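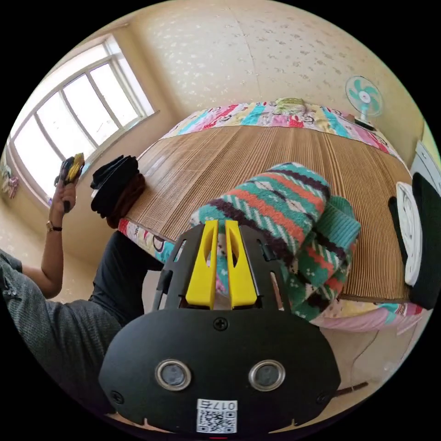
A striped knit, rolled thick and teal at the cuff, over a bed with a woven mat on top of the quilt.

Clinside laundry night finally tackles the soft stuff

The Wednesday folding night at the Somboon building in Clinside has moved on from shirts, which everyone can more or less manage, to the items most of us push into a drawer and lean on.

Eighteen residents signed up for the March session, up from four at the first one. The subject was thick knits: fleece, fuzzy socks, anything that springs open the moment you turn your back.

Lajos Oláh, who runs the evenings, favors the roll over the fold. Lay it flat, tuck the loose parts in, roll toward the cuff and leave the cuff outside so you can tell what it is later. He works on a bed, never a table, and likes a firm mat over the covers – a quilt alone, he says, "swallows your corners."

His own record with fitted sheets is less distinguished. Asked about them twice, he changed the subject to pillowcases.

The next session covers winter coats and costs $2, tea included. Bring one coat. Last time people were told to bring one sweater, and the elevator was out of service until 9 p.m.

Comments (3)

pumier_pat: I've been rolling mine for 50 years and never charged anybody $2.

Dee from Elow: Do you roll socks as a pair or one at a time?

pumier_pat: As a pair, Dee. Good grief.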